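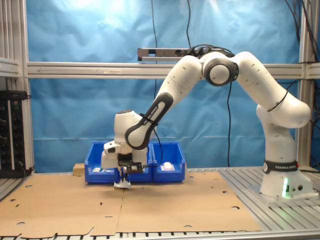

The evaluation cell in Bay 2 during small-parts sorting. Arm: Franka Emika.

PROGRESS REPORT, PERIOD 2
Golline sorting kit, trial under the Petridis equipment fund
Prepared by Danai Sotiropoulos for Kyriaki Politis
December

1. Where we are

The kit from Golline has been installed and running since the end of the last period. The fund paid for a one-period trial with an option to buy. We are asked to say by the close of the next period whether the kit should be bought for the Itberg site, and this report covers what we have learned so far.

The kit consists of the picking software, a wrist bracket, a set of fingers, and the support contract. The arm, the table and the bins are ours. Golline supports several arms and we chose to keep the one we had, so the trial price covers only their parts.

2. Work done this period

Installation took two days longer than quoted. Most of the extra time went to the cable run along the forearm. The first routing pulled tight when the wrist turned past a certain angle, and Golline's installer, Hưng Thân, came back to redo it. There has been no repeat.

We ran 605 picks of small white plastic parts from the table into the bins. Of these, 43 failed. A failure means the part was dropped, missed, or put in the wrong bin. Aliki Tsolakis logged every failure with a short note, and her log is attached separately.

Failures by type:
Missed on approach: 22
Dropped in transit: 15
Wrong bin: 6

The misses were mostly parts lying close to the front lip of a bin after a bad placement, or parts lying at the crease in the cardboard we use to cover the table. The cardboard was put down in the first week to stop parts falling into the table slots. It does that job, but it does not lie flat everywhere, and the height the software assumes is then wrong by a few millimeters. We will replace it with a rubber mat before the next set of runs.

The drops came down after Golline sent new finger pads. Nine of the 15 drops were on the old pads. We have not run enough picks on the new ones to give a rate.

3. The product

Setup screens are clear and a new part can be taught in under an hour. Two operators who had not used a robot before were able to teach a part on their first day, with the manual and one phone call.

The manual is behind the software. The section on bin positions describes a menu that is no longer there. We reported this and were told a new version is coming. We have no date for it.

Support has been good. We opened seven tickets and all but one were answered the same day. The open ticket concerns restart after a protective stop. At present the software loses its place and the operator has to clear the job and begin again. On a short job this is a nuisance. On a full shift it would be a real cost, and we consider it the main point against buying at this stage.

The fingers hold rounded parts well. They are less good on thin flat parts, and we have left those out of the trial for now. Golline offers a second finger set for flat parts at extra cost. Tiruwork Yilma has asked for a loan set.

4. Compared with the alternative

The fund asked us to keep the Wundden package in view. We have had a demonstration of it but no trial. It handles restart properly and comes with both finger types. It also needs its own controller, and the yearly fee is higher. We do not think a second trial is needed unless the restart problem is still open at the end of next period.

5. Budget

Spending is within plan. The extra installation days were not charged. The only unplanned item is the rubber mat, at 72 dollars, taken from the consumables line.

6. Next period

- Lay the mat and repeat the same 605 picks on the new pads
- Run 400 picks without an operator at the cell, with the door closed
- Test flat parts if the loan fingers arrive
- Get a written date from Golline for the restart fix

Tiruwork will run the unattended picks and Aliki will keep the log as before. The door switch has to be signed off by site safety before those runs can start, and the request is in.

7. Decision needed from you

Please confirm that the trial license can be extended to the end of the next period. Golline has agreed to this at no charge, but they need a signed letter from the fund holder. A draft is with your office.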